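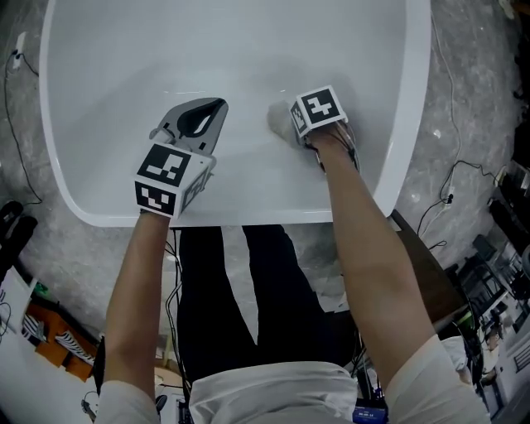
Station Technician, Paired Hand-Held Grippers
Kamen, Brunelis site
Full time, on site
Posted June 7, 2023

We're hiring a technician to take over Station 4, our two-handed demonstration station, and we're really excited about this one! An operator stands at a table with a gripper in each hand and does ordinary jobs – folding, wiping, sorting, putting lids on things – while the system records where both hands go and what the jaws do. The recordings train our two-armed robots. When the station is in good shape the data is lovely to work with. When a cube has slipped by a hair or a cable is tugging at somebody's wrist, a whole morning can go in the bin.

So the station needs a person of its own. In-ho Song built it and has kept it running since February, and he's moving over to the robot side of the lab. He will be two desks away and is very happy to hand over his notes, his spares drawer and his opinions about cable ties.

What you'd be doing

Opening the station each morning. There's a 35-point check covering the table, both grippers, the marker cubes, the cables and the power. It takes a while at first and then you'll find you can do most of it with a coffee going cold next to you.

Looking after the grippers. You'll replace jaw pads, clean and re-grease the pivots, swap worn jaws, and set the opening so the left and right units match. We print the jaws in house and you'd run that printer too.

Looking after the cubes. Each gripper carries a cube with printed fiducial markers, and the tracking is only as good as those faces. You'll mount them, check them for scuffs and lifted corners, and redo the calibration after any change, however small.

Cable routing. This is a bigger part of the job than it sounds. Operators need to reach and turn their wrists freely, and the leads have to stay out of the way of feet. We have tried several layouts and would love to hear a better one.

Fault finding. Tracking dropouts, a jaw reading that drifts, a connector that only fails when someone leans left. You'll write up each fault in the station log with what you saw, what you tried and what fixed it. The log has 516 entries so far and it's a surprisingly good read.

Working with the operators. Brittany Caron leads the operator group, and her people notice things long before the software does. If someone tells you the right-hand grip feels stiff today, you'd stop and look.

What we're looking for

You've repaired or maintained equipment with both moving parts and electronics in it. Lab instruments, printers, camera rigs, bikes with motors, arcade machines – we're open!
You can crimp a connector, use a multimeter and follow a wiring diagram.
You're comfortable typing commands into a Linux terminal, or willing to get comfortable in your first month.
You write clear notes.
You can stand for a good part of the day and lift up to 35 pounds.

Nice to have, but please don't hold back if you haven't: some CAD, a little Python, experience with camera calibration or optical tracking. No degree is required. Dwight Chan, who looks after our other stations, came to us from a sewing machine repair shop and taught half the team how to set a proper tension.

The practical side

You'd report to Yvette Bélanger, who manages hardware. The first three weeks are a shared handover with In-ho, then a month where you run the station and he only answers questions. Hours are 8:00 to 4:30 with an unpaid half-hour lunch. There are no night shifts. Work shoes and tools are provided, and you get a yearly training budget of $1,038 to spend on any course that has something to do with the job (we read that broadly).

How to apply

Send a resume and a short note to Afshin Zamani through the form on our careers page, using reference 138. In the note, tell us about one thing you fixed and how you found the fault. A few paragraphs is plenty and photos are welcome.

We reply to everyone. If we'd like to meet you, the visit takes half a day and includes an hour at the station with a gripper that has something wrong with it. You can ask In-ho anything you like while you work on it, and we pay for your time and travel.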